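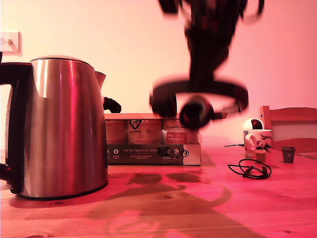 Govura Listening Room: progress report to the Lehner Fund, October

Dear Kohei Kudo,

Thank you for your patience with this second report, and thank you as well for the kind note you sent after the first one, which I read out to everybody at the Wednesday session and which is now pinned up by the coats. You asked for a fuller picture of how the room is being used day to day, and a little less about the paperwork, so I have taken you at your word and written at some length.

Where we have got to

When I last wrote, the Listening Room was open on two evenings a week and we were still carrying chairs in from the hall each time. It is now open on four evenings, and the chairs live there. We have had 82 different people through the door in this period, against the 70 we promised in our application, and many of them have settled into coming on the same evening each week. A few stay for nearly 100 minutes at a stretch, which is longer than I would have guessed when we were drawing up the plan, and we have moved closing time to half past nine to suit them.

For anyone at the fund who is new to us, the idea is simple enough. People come in, make themselves a hot drink, sit down and listen to something, either on their own with headphones or together through the speaker. It might be music, a play or a recording of somebody's grandmother talking about the old market. Afterwards they talk about it if they feel like it. Some evenings are very chatty and on others hardly a word is said until the cups are being washed up, and both sorts seem to suit the people who come.

The light

I know the coloured light raised an eyebrow or two at your end, so I should say how it has gone. We tried the ordinary ceiling light for the first fortnight and the room felt like a waiting room. The pink and red light changed that straight away. It falls over the wall and the wooden table and makes everything look a bit warmer than it is, and people drop their voices when they come in. There was one complaint, from a lady who likes to do her crossword while she listens, and she was quite right — you can't read a clue in it. We bought her a small reading lamp, and two other people have since asked for the same. I would like to buy three more before the dark evenings really set in.

The tea table

If I had to name the part of your grant that has worked hardest, it would be the corner with the kettle. We nearly left it out of the budget! I had assumed people would bring a flask, or wait until they got home. What happens is that they come in, go straight to the table and fill the kettle, and by the time it has boiled they have said hello to whoever else is waiting. New people find this much easier than walking up to a stranger in a chair. The tall steel kettle was the sturdiest one we could find within the budget, and it has a good thick handle, something several of our older visitors had asked for particularly.

The table has become the place where everything lands. Headphones get put down there between one recording and the next, and people who would sooner have something cold bring cans to share. We did talk about a second table, to keep drinks and equipment apart, and I think we shall need one in the end. For now we ask people to leave the headphones towards the front and keep cups at the back, and most of them remember.

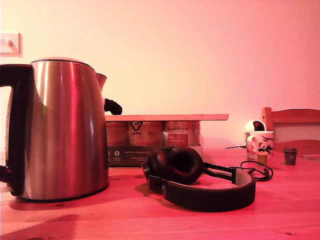

The tea table in the pink light, with the kettle, a pack of three cans and a pair of headphones.

Headphones and recordings

The over-ear headphones have been a success. We had cheaper ones to begin with, and people took them off after ten minutes and rubbed their ears. The padded ones stay on for a whole play. The pads will wear, of course, and I have put a modest sum for replacements into next year's figures so that it doesn't come as a surprise to either of us.

Our shelf of recordings, which goes by the name of Flonditis (a word made up by one of our regulars, and it stuck), is growing steadily. Most of what is on it was made by local people, and we are getting better at writing down who is speaking and where it was recorded. We were slack about that at the start and I have spent several afternoons on the telephone putting it right. The short course with Skillby helped a great deal here. Four of us went, and we came back with a proper way of naming things and a much better idea of where to put a microphone.

Money

We have spent 2,559 euros in this period. The larger part went on headphones, chairs and the course, and the rest on lighting, the kettle and cups, and tea, coffee and milk. We are a little over on milk and comfortably under on furniture, as the table was given to us. The full list with receipts is in the folder that came with this report.

What has not gone so well

The afternoon session for school leavers has not taken off. We ran it five times and had the same two young men at each, both very good company, but it was meant for more than two. I think the hour is wrong, and I would like your agreement to move it to the early evening and try again. The other trouble is sound. The wall between us and the corridor is thin, and when the dance class comes out there is no hiding it. We have asked for a price for a heavy curtain.

Next steps

Between now and the next report we plan to buy the reading lamps, settle the question of the second table, restart the young people's session at its new time and hold an open evening for the neighbours. You would be very welcome at that, and so would any of your colleagues. Please let me know which evenings suit you and I will try to fit the date around them. The kettle goes on at six.

With warm thanks from all of us,

Masaru Tsuji
Govura Listening Room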